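The Long Life of the Push Button

01/12/2018
By Ronja Bråten
361 shares
5 comments

The mechanical push button has outlasted most of the equipment it was fitted to. A typical unit has an actuator, a return spring and a contact block. Pressing the actuator moves a bridge of conductive metal onto, or away from, a pair of fixed contacts. Releasing it lets the spring restore the original state. The arrangement is old and the changes made to it have been small.

At the Lindholm grain terminal in Wadimberg, the conveyor gallery is run from a panel of buttons installed when the building went up. Darius Hodoroagă maintains the electrical plant there. In June he replaced the contact blocks on the loading side and left the actuators in place.

"The plastic was fine and the springs were fine," he says. "Contacts are the wearing part. You budget for contacts."

Wear at the contacts takes 2 main forms. Each time a circuit opens under load, a short arc erodes a little metal from the surface. Dust and oxide also build up between operations and raise the resistance. A switch that is pressed every few minutes tends to keep itself clean. One that is pressed once a season may not conduct when it is needed, so seldom-used circuits get tested on a schedule.

Size matters as well. Operators in heavy gloves need a larger target with more travel, and the Lindholm panel uses mushroom heads 40 millimetres across for its stops. Flush buttons are used for starts, where an accidental press is the greater risk.

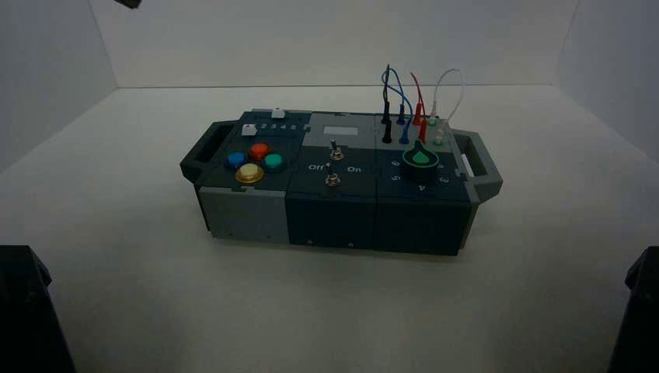
Round push buttons in four colours, on a unit with a carrying handle at each end.
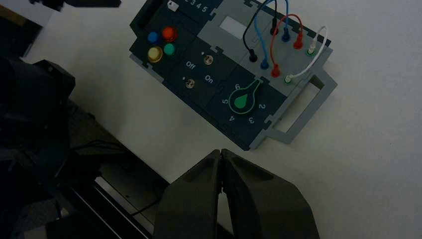
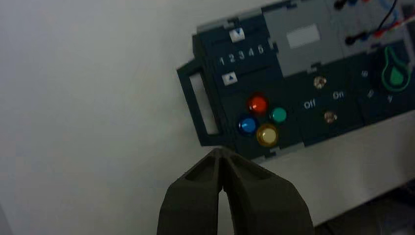
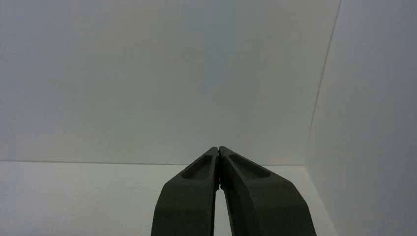 Colour is the least mechanical property of a button and the one most argued over. Red for stop is close to universal. Past that, practice varies by industry and by the age of the plant. Colour on its own is also a poor signal for an operator with a red-green deficiency, and for anyone working under sodium lamps. Position and shape have to carry the same information.

Camutard, which supplies replacement panels to mills and terminals, now ships its controls with an engraved symbol on every cap. Its earlier Lenlow series relied on printed labels, and the print rubbed off at the places people touched most.

Touch screens have taken over many of these jobs. They are cheaper to rearrange and can show a fault message beside the control. They give no travel or click, and they respond badly to wet gloves. Wadimberg trialled one in the weighbridge office, where it remains. The gallery kept its buttons, and Hodoroagă has ordered contact blocks for the unloading side.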